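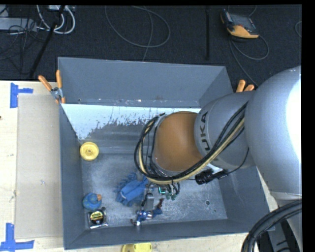
Pinska Beginners' Climbing Weekend: Project Report
Oľga Vrabec, December 13, 2024

For my project I planned a two-day trip to the Pinska crags in October. There were 9 places, all taken within a week, and 3 people went on the waiting list. We used single pitch routes on the lower wall – the upper one was closed for nesting. Saturday went to placing gear and building belays at ground level. On Sunday each pair led one easy route. Next time I would book the minibus earlier and bring a second guidebook.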